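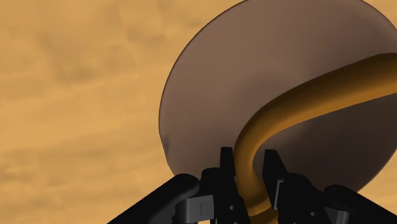 vale, maleta hecha. o casi. mañana encuentro de blogueras en Brokesik y yo sin tarjetas

pedí 200 a Jurkitz en octubre, siguen "en reparto". ja

llevo 2 pares de zapatos y ninguno cómodo, ya os contare

el tren sale a las 7 y no he cenado

las que vais por Greketar: quedamos en la puerta de la cafetería Kioko?? llevo abrigo verde

nervios. muchos. que en persona hablo menos q en el blog, aviso

me falta el cargador, vuelvo luego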